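Setting Up Your Flomilell Two-Tier Book Shelf
Part 4: Placing the shelf and putting the books on

By Kavitha Annamalai | Sunday, March 18, 2018
423 shares | 7 comments

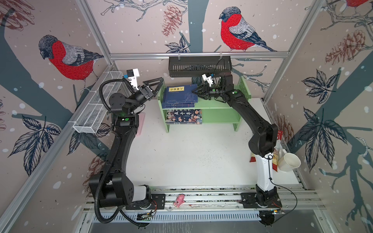

By now your shelf should be standing square on its own feet, with the last of the fixings tucked away, so well done for getting this far! What's left is the pleasant bit, and there's no need to hurry it.

1. Wipe the table top with a soft cloth, then dry it properly.

2. Stand the shelf towards the back of the table, in the middle if you can, and leave a little gap between it and the wall (this matters more if you've papered the wall with something pretty, as a corner will scuff it sooner than you'd think).

3. Press gently on each end of the top. If it rocks, go back to Part 2 and even up the feet.

4. Lay your first book flat on the lower tier with the cover facing up. We like to keep a picture book there, where little ones can spot it and slide it out for themselves.

5. Stack the rest flat on the top, largest at the bottom, and line up the edges with your hands.

Note: Books with a paper label on the cover are best kept at the top of the pile, so the label doesn't rub.

Caution: Please don't lift the shelf with books still on it. Take them off, move it, and put them back, even if it's only going a few inches.

Maricica Rusu looks after spare feet and fixings, should any have gone astray in the box.

© Flomilell | Contact us | Back to top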